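Re: Zaneo vs. Drilance hand-held grippers

On September 2026, the Drilance list wrote:
> Our wide-angle camera sees everything the fingers do. 23 microwave trials, 5 failures.

I'd want to know what counts as a failure. Did a second try at the same grasp count as one trial or two?

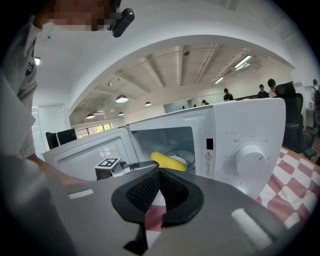
Reaching into a cavity is where I distrust both tools. The Drilance plate is wide -- and so is the Zaneo's. Seven runs with each would tell me more than 23 with one.

Can somebody post the raw logs before October? I'm not buying two on a summary.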